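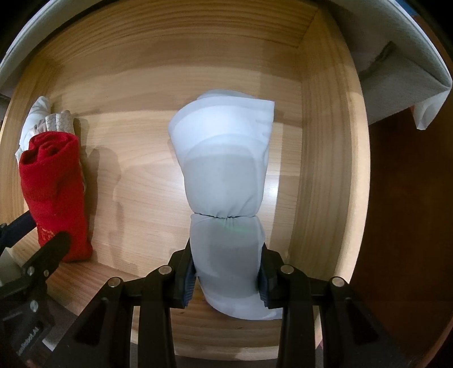 Lists > Docs and Project Practice > Archive > Thread

3 min read

Subject: Re: Style review as a separate ticket
Date: 20 Mar 2024

On the question of tickets, the earlier message said:

> We are at 104 open documentation tickets for the Sellside release and
> 17 of them are style review only. The project lead wants to fold
> style review back into the writing ticket so the board looks shorter.
> The writers would like to keep it separate. Has anyone here tried it
> both ways? We use Grelorlow for tracking, if that matters. It does
> not let you split the estimate on a ticket between two people.

We tried it both ways at Jakubowski. Until November we had one ticket per topic, and the writer moved it from draft to review to done. Review was a column. The trouble was that a ticket could sit in the review column for two weeks and still count as the writer's work. In planning, the writers looked overloaded and the reviewers looked free. The Cikimholm office has two reviewers for the whole product, so they were never free.

Then we split them. Each topic over one page got a second ticket for review, linked to the first and blocked by it. The board got longer, as your project lead expects. We went from 55 tickets to 93 in the first cycle, and there were some complaints about that. What helped was a saved view that hides blocked tickets. Most people on the project only look at that view now, and the count there is close to the old one.

Short topics did not get a second ticket. If the change is a label, a menu path or a corrected step, the writer asks in chat and somebody reads it. We wrote that down on the team page, otherwise people would open a review ticket for a comma.

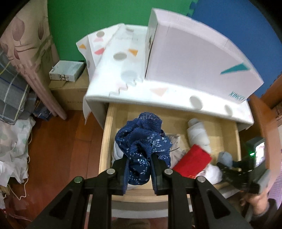
Who closes the writing ticket when the review is still open? The writer closes it when the draft is handed over, and anything the reviewer finds is fixed under the review ticket.

That last part took a while to settle. At first people reopened the writing ticket for every comment, and the dates in the report made no sense.

On Grelorlow and estimates: you are right that it will not split one. That was the main reason we gave up on the single ticket. There is a custom field you can add for review hours, but it does not feed the capacity chart, so it is only good for looking things up later.

I would keep them separate for this release and fix the view first. Changing the ticket structure with 104 open is a lot of cleanup.

Recent in this list
Estimating screenshots for translated guides
Who attends the kickoff from the docs side
Re: Usability findings with no owner
Template for a one-page content plan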